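Oct 30, 2025
By Nanami Tsuchiya

Budgeting for the Second Year

Most purchase requests for a service robot contain one large number and several small ones. The large number is the machine. The small ones, which cover hands, cables, floor work, spare parts and staff hours, are usually copied from the vendor's quote without much checking. At Hatix, a building services contractor that cleans serviced apartments, the small numbers passed the large one in the fourteenth month.

Shota Hirano, who runs equipment planning there, keeps the figures in a plain spreadsheet with 347 lines. Only 23 of them concern the robot body. The rest are grouped by what he calls the place of work: a bathroom, a kitchen, a corridor. Each place has its own tooling, its own test hours and its own allowance for damage.

Bathrooms have the longest section. A sink combines a hard surface, a raised faucet and a curved bowl within a small reach, and a cloth changes shape every time it is picked up. Hatix began with a two-finger gripper, which was cheap and easy to repair. It held a folded cloth well enough on a flat counter and poorly along a rim. The company moved to multi-fingered hands in the second budget period, and the line for hands went up by a factor of three.

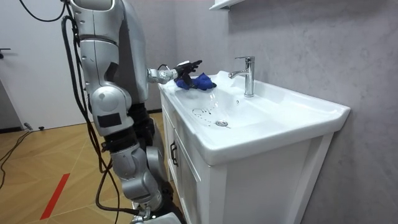 A silver humanoid with a blue cloth in its hand at a bathroom sink.

Hirano advises buyers to price the hand separately from the arm and to ask for a replacement interval in working hours. Vendors tend to quote in years. A hand that wipes surfaces for two shifts a day does not age like one that demonstrates wiping at a trade show.

The test room is the next item. Hatix looked at renting time in finished apartments and decided to build its own bathroom at a site in Skurnia. The plumbing was standard. Electrical work and cable routing cost more than the fixtures, and the work took 27 days, against a planned 15. Masanobu Tamura, the site engineer, now asks for the cable plan before he approves a floor plan. He also wants the door swing marked on it.

Staff time is harder to fix in advance. In the first year Hatix budgeted one operator per robot and no one for resets. Returning a cloth to its starting place, cleaning a basin and restarting a run fell to the same operator, and logged working hours came in well below the forecast. The current plan assigns 2 people to each robot during trials and one after acceptance.

Leasing would move some of this off the books. Tanabe, a leasing firm, offers a three-year contract that includes the body and scheduled service but excludes hands, which it classes as consumables. Kazue Ogura, who reviews contracts for Hatix, turned down the first draft on that point. A revised version is due in November. She has asked for a cap on hand replacement and a written definition of water damage.

Aidan Phelan of Dutix, a consulting firm that prepares automation budgets for property managers, uses a simpler rule for first-time buyers. He sets aside the price of the body once for purchase and once more for everything else, then holds back any order for a second unit until a full year of costs has been recorded. Hirano considers the rule too generous for corridors and too tight for bathrooms.

Related
Lease or Buy: Reading the Service Schedule
What a Spare Hand Costs
Floor Plans for Mobile Equipment
Acceptance Tests for Cleaning Machines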